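Grullura Open Day (towel handling demonstration)

The Grullura Open Day is a yearly visitors' day at the Grullura robotics workshop in Esedby. Best known for its cloth handling tables. The 2022 edition took place on 09/02/2022.
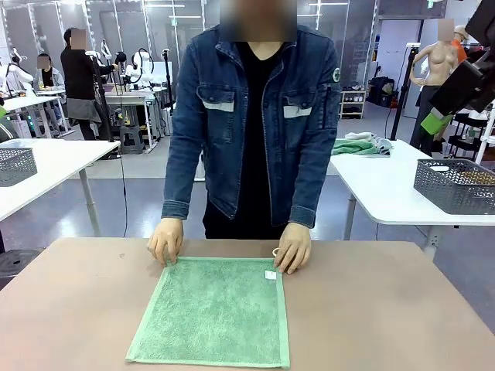
A green towel laid flat at one of the Grullura tables, a hand at each upper corner.

Background

Workshop set up by Hjørdis Ljungberg and Valter Tangen, both formerly of Bakke, a laundry machine maker in Wedetport. First open day was a small affair, 2 tables, invited guests only. Opened to the public the year after. Cloth was the main subject from the start. Towels, mostly, later also pillowcases and shirts.

Format

Visitors go round in groups of up to 21, with a guide from the workshop. Each round has 3 stops: the arms, the folding tables, and a talk with questions at the end. Robotic arms stand on tables and workstations in one large room with glass partitions, so groups can see several stations from the same spot. Staff keep working during the visit. Questions are welcome at any time exept while an arm is being set up.

Towel demonstration

The best attended part. A person lays a towel flat and square on the table, hands at the two upper corners, then folds it slowly, top edge down first, then side to side. Towels come in green and white, plain terry cloth. The same fold is then tried by an arm. Ljungberg has described the flat start as the easy case. A towel out of a pile is much harder, corners hidden, edges rolled under, and the arm has to find a corner before it can do anything else.

Care labels and hanging loops are left on. Tyra Sjögren, who ran the folding tables in 2022, wanted them kept, as a label can be mistaken for a corner and visitors ask about it every year.

2022 edition

Two changes from earlier years. Rounds were made longer, and the talk was moved to the end. Given by Hedvig Magnusson, on why soft things are hard to pick up. Tuva Dalen led the school groups. The afternoon rounds ran late and the last one was merged with the one before it.

Reception

The Wedetport local paper called the day "slow in the best way". Some vistors found the arm folding too slow to watch to the end. Sound was also a complaint, the guides being hard to hear at the back of a full group.

See also

Bakke (company)
Esedby
Cloth folding

Contact | Copyright Grullura | Back to top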